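Wanted: someone to help me run the Rurnell lending shelf (and a few people to try it out)

Posted 15 April 2023 by Viola Zanetti

Hello! I'm Viola, and I look after the lending shelf at Rurnell, which started as a cupboard of cake tins and has got thoroughly out of hand. People borrow things from us for a week or two, mostly kitchen bits, bags, camping stuff and tools, and then they bring them back. We have 200 members now and there's only me and Ghizlane Lahlou on the desk, and Ghizlane is off to look after her new granddaughter in November. So I need help, and I'd like it well before then, please.

There are 2 things on offer, one paid and one not.

The paid one first. I'm after a part-time desk assistant, afternoons only, on the Abou Zeid side of the building (the entrance with the green step, next to the shoe mender). You'd be booking things in and out, giving them a wipe, answering the phone and chasing people who have had the jam pan since last summer. You'd also be putting labels on things, which I love and Ghizlane hates, so we can split that however you fancy. The booking system is called Hasico and it's a bit clunky, but Taha Sqalli knows it inside out and will sit with you for as many afternoons as it takes.

I don't mind what you've done before. Shop work is useful, so is school office work, so is having run a household with teenagers in it. You do need to be all right with stairs, as the stock room is up two flights and the lift only goes when it feels like it. A bit of French or Arabic would be lovely for the phone but please don't let it put you off. Quite a lot of our members are over seventy and like a chat with their slow cooker, so if you're the sort who gets itchy when a queue isn't moving, it might not be for you.

Pay is 2,110 a month before tax, paid on the last working day, with your bus fare on top. Holiday is the usual. There's tea and there's a microwave!

Now the unpaid one. We're looking for households to try our new moving-in boxes. The idea came from Nawal Benkirane, who moved into her first flat with a kettle and a duvet and not much else. Each box lends you the things you need in your first month somewhere new, so you've got time to work out what you want to buy. One is for the kitchen and one is for a child starting at a new school, and you can ask for both. You keep them for a month, use everything as hard as you like, and then tell us what you never touched and what you missed. There's a short form and a phone call with Brahim Erraji, who is very easy to talk to and will ring in the evening if that suits you better.

I'd especially like to hear from people in shared flats, and from anyone with small children, as we've had far too many couples with lovely tidy kitchens so far (sorry, couples, you've been great). You don't have to be a member. We don't take a deposit for the trial, and if something breaks, just tell us.

Knife block and backpack, both pink in places:

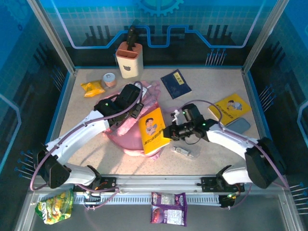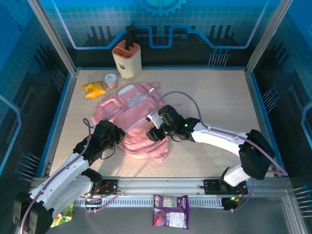

To apply for the desk job, write me a letter or an email, a page at most, saying a bit about yourself and which afternoons you can't do. I don't need a CV unless you've got one you're proud of. I'll ask a few people in for a cup of tea and an hour on the desk with me, and we pay you for that hour whether you get the job or not.

For the trial, ring the desk and leave your name, how many of you there are at home and which box you're after. If you get the machine, do speak slowly, it chops the ends off. Or drop a note through the door at Botberg, the café on the corner, and they'll pass it on.

Any questions, ask for me or Ghizlane. If you've borrowed the big jam pan, I would very much like it back.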